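Search this site Enter keyword Go

Microwave Doors and Break Room Appliances: Frequently Asked Questions
By the Zitlow Help Desk
Updated 7th November

My microwave door opens downward. Can I rest dishes on it?
No. A drop-down door on a countertop microwave is held by two small hinges, and a full casserole dish will bend them over time. Set the dish on the counter first, then close the door with your other hand.

How much room does a drop-down door need?
Measure the door from hinge to handle and keep that much space clear in front of the oven. If the oven sits near the front of the counter, the door will hang out over the floor, so keep the walkway clear as well.
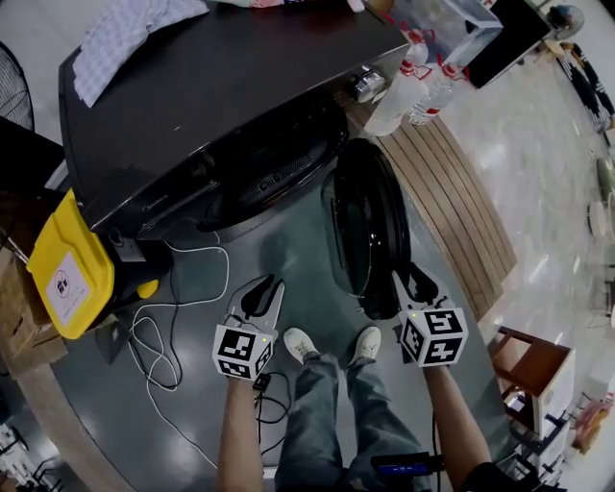 Can I keep a cloth on top of the oven?
Take it off before you run the oven. Some models vent through the top or the back, and a folded towel can slide down over the openings. A hook on the wall is a better spot for it.

The door does not close all the way. What should I check?
Look for crumbs along the lower edge and around the latch. Wipe both with a damp cloth and a drop of dish soap, dry them, and try again. If the door still sits crooked, stop using the oven and send us a request on Form 217. Please do not tighten the hinges yourself.

Where should the cords go?
Up off the floor where possible. Cord clips are part number 2319 and come in packs of 40. Plug the microwave straight into the wall outlet - power strips are not rated for it.

Do you also service wall air conditioners?
Yes, at our Gutport and Zapata locations. The Nillura branch handles kitchen appliances only.

How often should the filter be cleaned?
Once a month during heavy use. Switch the unit off, open the front panel, and slide the filter out. Rinse it in lukewarm water and let it dry fully before it goes back in.
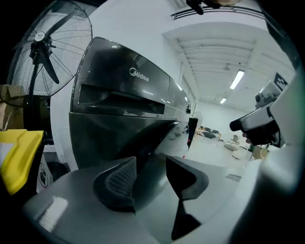 Does it help to run a fan with the air conditioner?
In a large room, yes. Aim the fan across the room and keep it away from the unit's outlet. Wipe down the grille when you clean the filter.

Our room has a very high ceiling. Is one wall unit enough?
It depends on the floor area, the height, and how often the doors are opened. We can visit and measure. Large spaces usually need more than one unit.

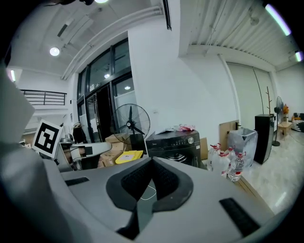
Can I book a visit online?
Not yet. Call extension 3773 or stop by the front desk. January fills up early - call ahead if you want a visit that month.

Contact us | © Zitlow Appliance Care | Back to top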